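Vaststead Community Pantry
Personal Care Parcels: Interim Progress Report to the Ocampo Fund
March 7, 2021
Submitted by Maxine Whitelaw, Program Manager

1. Period and purpose

This report covers the work carried out under the Ocampo Fund grant since it was awarded in November. The grant supports the assembly and delivery of personal care parcels to households registered with the Pantry. It pays for goods, packing supplies and one part-time post. Food parcels are funded separately and are not included in the figures given here.

2. Deliveries to date

A total of 1,744 parcels have been packed and delivered. The grant agreement did not set a target for the interim period, but the pace is in line with the schedule attached to our application. Deliveries are made on five routes. Four of these were in place before the grant began. The fifth, serving the Kundell apartments and the streets behind them, was added at the request of residents and is now the second busiest.

Over the same period, 109 households joined the parcel list. Most were referred by the school office or the clinic. A smaller number contacted the Pantry directly, usually by telephone. Reynaldo Dalisay has rewritten the intake form so that a household can state which items it does not want. Shampoo and deodorant are the items most often declined. Toothpaste and tissues are almost never declined.

3. Contents of the parcel

The standard parcel holds 14 items. The list was agreed upon with the Fund at the outset and has been changed once, with written approval, when the bar soap was replaced with a liquid soap that several households had asked for. The current contents are toothpaste, two toothbrushes, liquid soap, shampoo, deodorant, a comb, a washcloth, hand lotion, cotton swabs, adhesive bandages, lip balm, a nail clipper and a pocket pack of tissues.

The comb has proved difficult to buy in quantity. Our supplier, Rerkum, was twice unable to fill the order, and parcels sent out during those weeks were one item short. A printed note was placed in each parcel affected, and combs were sent with the following delivery. Eduardo Sison has since arranged a second source at a slightly higher unit price. The difference can be met from the goods line and no change to the budget is requested.

4. Packing arrangements

Packing was moved in the winter from the main hall to the smaller back room, which can be heated at lower cost. Boxed goods are kept on shelving along one side and brought to the table as needed. Shiela Magbanua, who holds the part-time post, prepared a written packing order that places heavy and liquid items at the bottom of the bag, upright, with soft items around them. Tissues go in last. In earlier parcels they were placed near the bottom and arrived crushed, and a few recipients mentioned this on their comment cards.

Small items caused the most errors at the start of the period. Lip balm, nail clippers and tissue packs were picked up two at a time or left out entirely. They are now taken from their cartons and handled singly at the table before going into the bag. A check of finished parcels is made at the end of each session, and missing items have become uncommon.

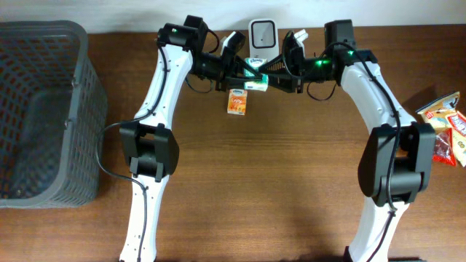 Kleenex tissue pack at the wooden table.

5. Expenditure

Spending on goods is slightly under budget. Spending on bags and labels is over budget, owing to a change from plastic to heavier paper bags. Lovely Panganiban has prepared the detailed statement, which is attached as Schedule A together with copies of the supplier invoices. The salary line is on budget.

6. Work planned for the remainder of the grant

The Pantry intends to do the following before the final report:
Complete a short survey of recipients on the contents of the parcel.
Settle a regular order for combs with the second supplier.
Prepare a smaller parcel for single-person households, for the Fund's review.
Review the delivery times on the Kundell route, where many residents work evenings.

Questions about this report may be directed to Maxine Whitelaw at the Pantry office. Questions about Schedule A should be directed to Lovely Panganiban.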